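3.2 The table and its two arms

We built the Palow bench in the shared workshop over a good many evenings, and I will admit that most of those evenings went into cables. Both arms work over one white table, and the foil tray stays between them so that either gripper can get at it (Bello Wike argued for this from the start, and we came around to it in March). The layout is given in Figure 4.
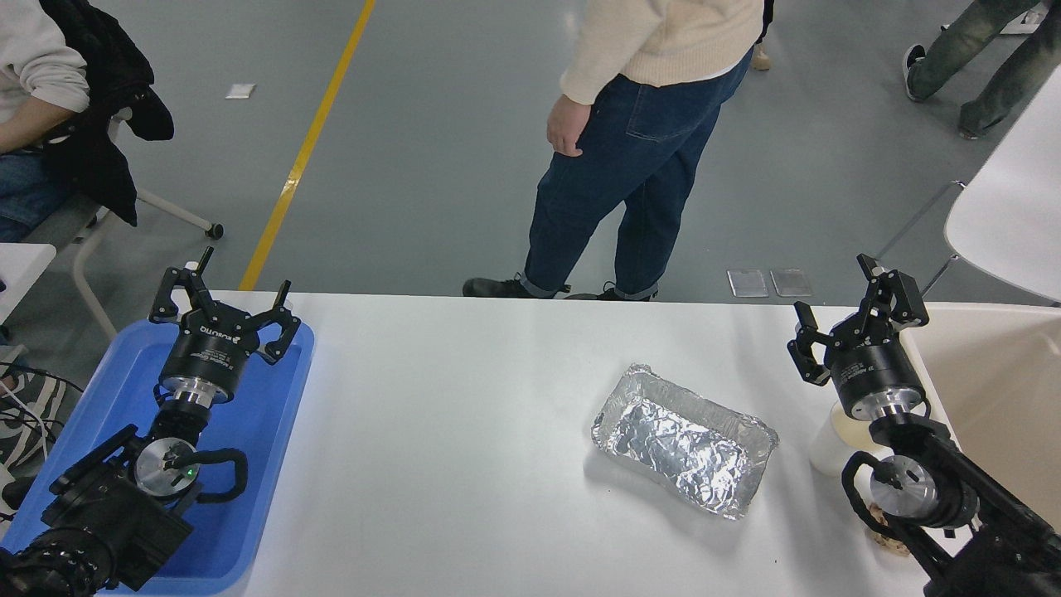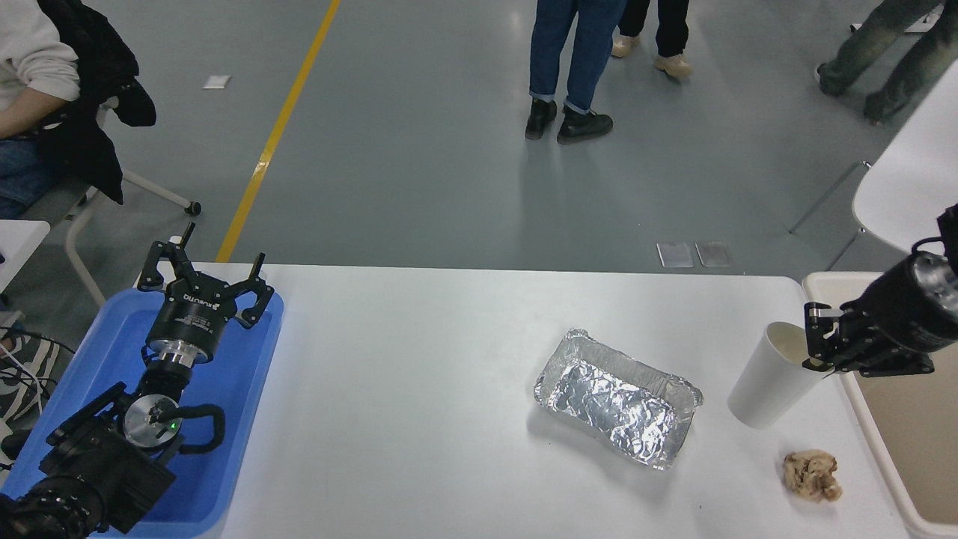
Levberg Workshop Club, Home and Shared Builds Group
Figure 4. The bench with both arms and the foil tray. In the second picture the right gripper holds a paper cup near its rim.

Paper cups gave us more trouble than anything else we tried, bless them, and we ended up logging 180 cup trials on their own. We lowered the closing force twice before we were happy with it, and the final settings are listed in Section 4.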